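Trirninach Shared Workshop, Plaltlow
Bench and small tools inspection — assembly bench
Month: November
Time started: 14:10
Form 1804

Results are marked OK, ATTENTION or FAIL. Anything marked ATTENTION stays in use but must be looked at again at the next inspection. Anything marked FAIL comes off the bench the same day and goes on the red shelf. Comments are written at the bench, so some are short.

1. Access and floor

1.1 Walkway to the bench clear from the door. OK
1.2 Floor free of oil, shavings and offcuts. OK
Comment: swept before the inspection. A little sawdust under the radiator, not in anyone's way.
1.3 Anti-fatigue mat flat, no curled corners. ATTENTION
Comment: the corner nearest the vice is lifting again. It was taped last month and the tape has gone. Tape won't do, the mat needs replacing or turning round.
1.4 Fire exit sign visible from the bench. OK

2. Lighting and power

2.1 Ceiling lights working. OK
2.2 Sockets on the wall free of cracks and scorch marks. OK
2.3 Extension leads fully unwound when in use. OK
Comment: one lead in use for the charger. The reel itself was back on its hook.
2.4 Portable appliances in date for testing. ATTENTION
Comment: the glue gun label can't be read. The register says it was tested but there is no way of matching it up. Put aside until somebody can relabel it.

3. Metal tools and fittings

3.1 Loose metal pieces checked one at a time, in the hand and then standing on the bench. OK
3.2 Faces and edges free of burrs, chips and cracks. OK
Comment: scuffs and smears on a flat face are not a fault. Wipe with a dry rag and look again before marking anything down. A good deal of what was written up as wear at the last inspection was dirt.
3.3 Recesses and openings clean inside. OK
Comment: use the torch. Room light doesn't reach the inner walls of the deeper ones and they look black whatever state they are in. Dried grease is the usual find. Pick it out with a wooden stick, not a screwdriver.
3.4 Anything heavy and round stood upright on its proper end, away from the front edge. ATTENTION
Comment: some of these are wider at the top than at the bottom. They stand up well enough on a flat top but a knock from a sleeve will send them over, and they land on toes. Store them lying down in the drawer and bring out only what is being used.
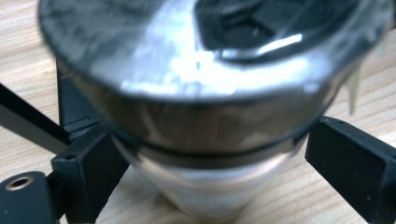 3.5 Drawer liners in place. OK
3.6 Drawer stops working on all drawers. FAIL
Comment: bottom drawer pulls straight out into your lap. Emptied and taped shut. Replacement stop to be ordered from Guerra with the next batch of fixings.
3.7 Torque wrench wound back to its lowest setting before storage. OK
3.8 Pliers and cutters, grips secure. OK
Comment: one pair of side cutters has a loose sleeve on one handle. It was pushed back on and seems firm, but watch it.

4. Trays and containers

4.1 Trays flat on the bench, not rocking. OK
4.2 Rims intact, no sharp spots. Run a finger along the whole length, gloves off. OK
4.3 Marks on trays still legible. OK
Comment: marks are fine as a rough guide for laying things out. They are not to be used for measuring. There is a steel rule on the wall for that.
4.4 Open cups and pots kept inside a tray and well back from the front lip. OK
Comment: this has improved since the spill in the summer. The rule is simple enough, if it can tip it goes in a tray.
4.5 Cups and pots labelled if they hold anything other than water. ATTENTION
Comment: labels are being written on masking tape, which drops off. Use the paint pen on the side of the cup. White plastic takes the pen well. 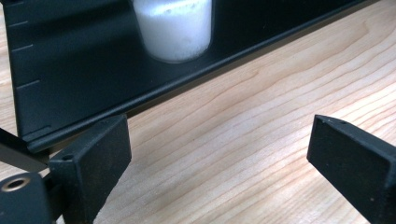 Item 4.4. White cup standing in the black tray, back from the front lip.

4.6 No food or drink containers reused for solvents or glue. OK
4.7 Lids present for anything stored overnight. ATTENTION
Comment: lids and pots are kept in different cupboards and nobody wants to walk over for one at closing time. Suggest moving the lids to the shelf under the bench.
4.8 Trays emptied at the end of the session. OK

5. Bench top

5.1 Top clean and dry to the touch. OK
5.2 No splinters, raised grain or lifting along the edges. OK
Comment: checked with the flat of the hand, first along the grain and then across. Nothing caught. The back left corner, outside the area normally worked on, is rougher and could do with a light sand when there is time.
5.3 Screws and clamps below the surface or removed. OK
5.4 Anything standing on feet is level, with the feet fully on the wood. OK
Comment: look underneath as well as on top. The gap under raised items is where small screws, washers and blade ends collect. Run a strip of card through and see what comes out. This time it was one washer and a pencil stub.
5.5 Working area in front of raised items kept clear. OK
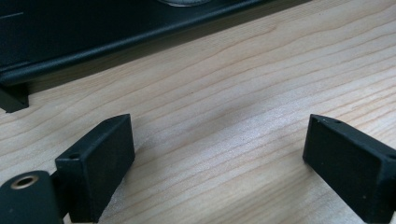
The finish on the top is the Tronton hard oil put on in spring and it is holding up. It should have another coat before the winter course starts, and that means keeping the bench out of use overnight. The tin goes back in the metal cabinet afterwards, and the oily rags are laid out flat outside until they are dry. They must not go in the bin in a ball.

5.6 Weight on bench within the limit shown on the plate. OK
Comment: plate is at the right-hand end and was partly hidden behind the broom. Broom moved.
5.7 Bench fixed to wall, brackets tight. OK

6. Personal protection

6.1 Safety glasses available and clean. ATTENTION
Comment: enough pairs but several badly scratched. Throw out the worst and reorder.
6.2 Gloves in medium and large. OK
Comment: medium is the last box.
6.3 First aid box sealed and in date. OK
6.4 Eyewash in date. OK

7. Actions

Turn or replace mat (1.3).
Relabel glue gun and match to register (2.4).
Move heavy round pieces to drawer storage (3.4).
Order drawer stop, bottom drawer stays shut until fitted (3.6).
Paint pen to be kept on a string at the bench (4.5).
Lids to shelf under bench (4.7).
Re-oil top, sand back left corner first (5.2, 5.4).
Reorder safety glasses, limit of 38 pounds from petty cash (6.1). Medium gloves on the same order.

Bench may stay in use. Bottom drawer may not.

Time finished: 15:05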